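CHAPTER 6
Does It Belong Together? Sorting Small Things at Home

Most advice about household clutter begins with a promise. Group like with like, the reader is told, and the mess will take care of itself. This chapter asks how far that advice can be trusted once the items are small, mixed and soft as well as hard.

Watches are the usual classroom case. They look like an obvious group: each has a face, a strap and a case, and a student asked to sort a counter will pull them into one pile within seconds. Whether that pile helps anyone find a watch on Tuesday morning is a separate matter, and the household manuals seldom test it. 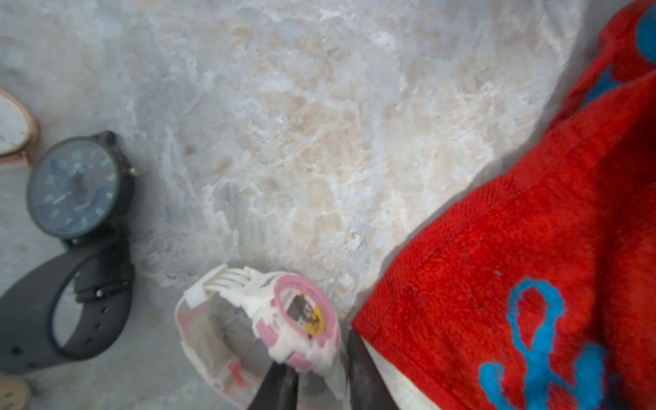

Figure 6.1 A child's digital watch and a black analog watch next to a patterned towel.

Both of the watches named under Figure 6.1 tell the time, and there the likeness may end. A child's watch is looked for by a child, often in a hurry, often at a height where an adult's dresser tray is no use. The category "watches" is true and still a poor guide to where the thing should live.

The best-known attempt to settle the question is the Clukville drawer study, led by Aksel Hafþórsson, in which 37 households sorted their loose items by type and then kept a log of what they could not find. The study is quoted in nearly every course on home management. It is quoted less carefully than it deserves. The households chose themselves, they knew what was being measured, and the log stopped in February, before anyone had time to slip back into old habits.
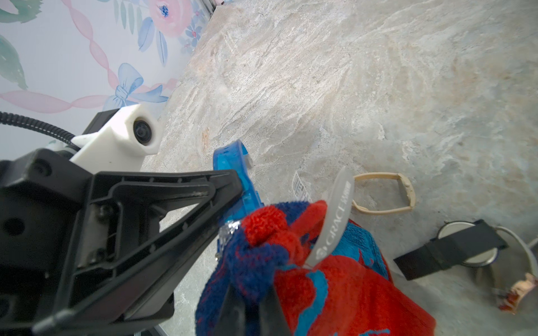

Cloth raises a second difficulty. A towel has no fixed shape, and whatever is set down beside it tends to end up under it or inside a fold. Rubber bands, lids and clips are the common casualties. The Khamphan method answers this by clearing all fabric from the surface first. That sounds sensible, but it assumes the sorter will shake out each piece before moving it, and Hafþórsson's own notes suggest that few did.

Tags and labels are a third. Some writers treat a tag as a sign that an item is new and can be set aside as "not yet in use." We would be slower to agree. People leave tags on things for months, and a tag shows only that it has not been removed.
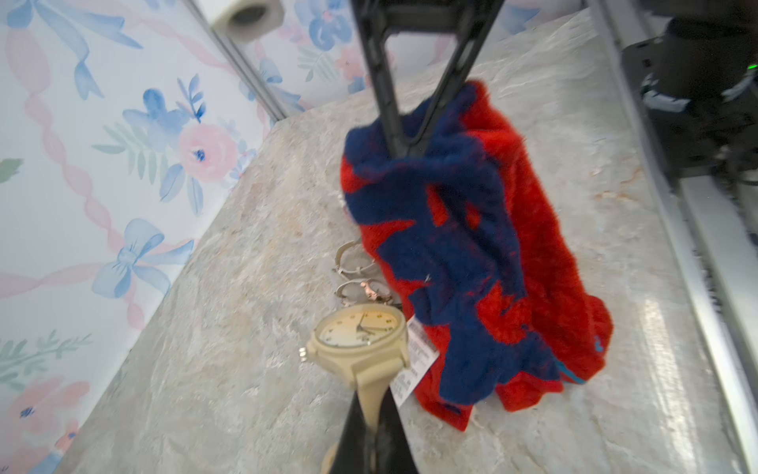 None of this means that sorting by type is worthless. It is quick to teach and easy to check, which may explain its popularity with teachers. Section 6.1 sets it against sorting by user, and Section 6.2 looks at sorting by place of use. Before reading on, clear one surface at home by type, write down where each item went, and keep the list for the exercise in Section 6.2.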